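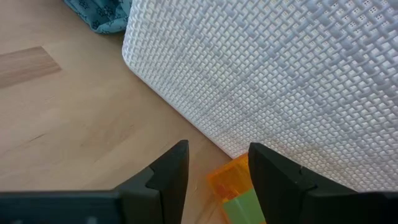 Tapia: lo tuve fuera todo el invierno, bajo un alero que gotea, y los cojines salieron en mayo igual que entraron. Lo único que cambiaría es la bisagra, que al principio va dura.

Baúl de exterior Pundance 200 - ficha de producto

Inicio | Terraza y jardín | Baúles y arcones | Pundance | Recambios | Contacto

Imprimir esta página | Enviar por correo a un amigo

Arcón para terraza, patio o porche. Guarda cojines, mantas, mangueras, juguetes, sacos de tierra pequeños. Lo fabrica Flarkholm y lo servimos desde el almacén de Lolilcombe, casi siempre con existencias. En primavera se agota, avisados quedáis.

Medidas y capacidad

Ancho exterior 107 cm. Capacidad 200 litros. Fondo y alto según plano, se descarga al final de la ficha o lo pedís por correo. Ojo con el ancho: el interior útil se queda en 105 cm a la altura de la tapa y va estrechando algo hacia la base. Los cojines de banco de dos plazas, los largos, entran en diagonal o doblados. Los de silla entran de sobra. Medid antes, que luego vienen las devoluciones.

Material

Resina con relieve de mimbre en las paredes, lisa por dentro. No hay que barnizar ni lijar. No se astilla. Tratamiento contra el sol en toda la masa, no solo en la capa de fuera. Aguanta heladas normales; con heladas fuertes mejor no dar golpes a las paredes, la resina fría es más quebradiza.

Colores: blanco, gris piedra, marrón tabaco. El blanco es el que más se vende y el que más pide limpieza. El tabaco coge mucho calor al sol de agosto, no metáis velas dentro (ya ha pasado).

Tapa y cierre

Tapa a dos aguas muy suave, para que el agua no se quede. Dos bisagras de pasador, se cambian sin herramientas. Tope a cada lado para que no se venga encima. Ojal para candado, el candado va aparte. No es asiento - lo preguntan mucho. Para sentarse está el Pundance Banco, que lleva la tapa reforzada, ficha aparte.

La bisagra dura del primer mes: normal. Un poco de silicona en espray y abrir y cerrar unas cuantas veces. Aceite no, mancha y atrae polvo.

¿Entra agua?

Lluvia normal, no. Lluvia con viento fuerte de lado puede colar algo por la junta trasera, sobre todo si el baúl está desnivelado. Ponedlo pegado a pared por detrás dejando un par de dedos para abrir la tapa. Lleva ventilación baja en los laterales para que no huela a cerrado, no la tapéis. Si guardáis algo mojado, se va a quedar mojado y saldrá moho, eso no lo arregla ningún baúl.

Tampoco es estanco. Electrónica no. Papel no. Pienso de animales, solo dentro de un cubo con tapa.

Montaje

Viene plano, en una caja. Seis piezas más la bolsa de bisagras. Se monta a presión, sin tornillos.

1. Base en el suelo, las patas para abajo.
2. Trasera y laterales. Empujad hasta oír el clic, primero abajo y luego las esquinas.
3. Frontal. El ojal del candado mira hacia fuera.
4. Bisagras y tapa. Mejor entre dos personas.
5. Topes.

Si una esquina no encaja no le deis con martillo. Casi siempre es que el lateral está al revés, la flecha grabada por dentro va hacia arriba. Con frío la resina encoge un poco y cuesta mas; dejad las piezas dentro de casa una noche.

Para desmontar hay que apretar la pestaña interior de cada esquina. Se puede hacer varias veces, pero las pestañas sufren. Si es para una mudanza y cabe en la furgoneta, llevadlo entero.

Limpieza

Agua templada, jabón neutro, cepillo blando. El relieve coge polvo en los huecos, el cepillo de uñas va muy bien. Lejía no, amarillea el blanco. Hidrolimpiadora sí pero de lejos y a baja presión. El verdín de la cara norte sale con vinagre rebajado, aclarar bien.

Recambios

Bisagra suelta o par. Topes. Pestañas de esquina (bolsa de cuatro). Tapa completa en los tres colores. Laterales sueltos no vendemos, salvo en blanco cuando hay. Los recambios valen para todos los Pundance desde la serie 2000, incluidos los que traen la tapa antigua con asa. Los anteriores llevan otra bisagra, mandad foto antes de pedir.

Envío y devoluciones

Península en pocos días, islas preguntad. El transportista entrega a pie de calle, subir a piso se paga aparte y hay que decirlo al hacer el pedido, no cuando llega el camión. La caja es larga, mirad si entra en el acensor.

Devoluciones sin montar y con la caja original. Montado solo se admite por defecto de fabrica. Si la caja llega golpeada, apuntadlo en el albarán antes de firmar y hacednos foto.

También preguntan

Funda: hay una, gris, con goma. No hace falta pero alarga el color.
Ruedas: el 200 no lleva. Vacío se mueve bien entre dos.
Fondo para la ropa sucia, dentro de casa: sí, algunos lo usan así. Es grande para un baño.
Pintarlo: no agarra.

Pedidos y dudas: formulario de contacto o en el almacén de Lolilcombe, mañanas.

© Flarkholm. Todos los derechos reservados | Aviso legal | Contacto | Volver arriba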